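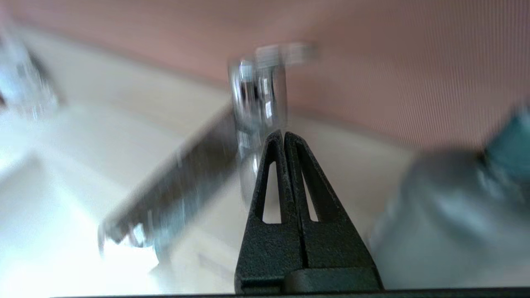
Figure 1. Wrist camera view, fingers closed, arm moving at the washbasin.

Section 2: Running the vanity demonstration for visitors

This section applies to open days using the Tradent arm at the Dellton site. It replaces the November sheet.

Before visitors arrive

1. Wipe the counter and basin. Leave the basin dry.
2. Set the arm speed to 33 per cent on the Tullov panel. Do not go above 65 per cent with visitors in the room.
3. Put down the floor tape 800 mm from the front of the counter. Visitors stay behind it.
4. Close the fingers fully and check that the inner faces meet along their whole length.
5. Turn on the wrist camera and send the view to the wall screen.

Note: the view smears when the arm travels quickly. The fingers stay sharp, as they move with the camera. Do not refocus the lens.

During the demonstration

6. Say out loud that the arm is about to move, then press Start.
7. Let the arm finish its pass by the tap before taking questions.
8. Bring the arm to the flat part of the counter, beside the basin, and press Hold. Open the fingers slightly.

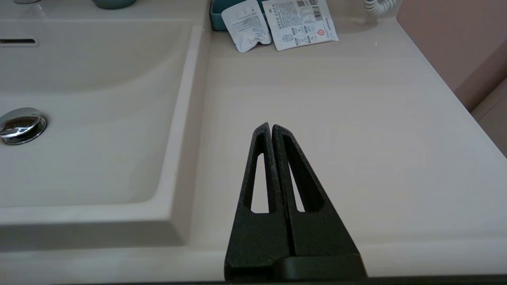 Can a visitor hand an item to the gripper?
Only the operator may place items, and only while the arm is on Hold. Visitors can choose the item and watch from behind the tape.

9. Place the chosen item flat on the counter and step back to the tape.
10. Press Resume. Keep one hand near the stop button until the arm is back on Hold.

Caution: keep cords out of the arm's path. If a finger catches one, press Stop and free it by hand. Do not reverse the arm.

Caution: the fingertips are narrow. Do not lower them into the drain or the overflow.

After the visit

11. Send the arm to Park and wait for the panel light to go out.
12. Write any stops in the Lopes log, with the step number.

Revised December 2, 2021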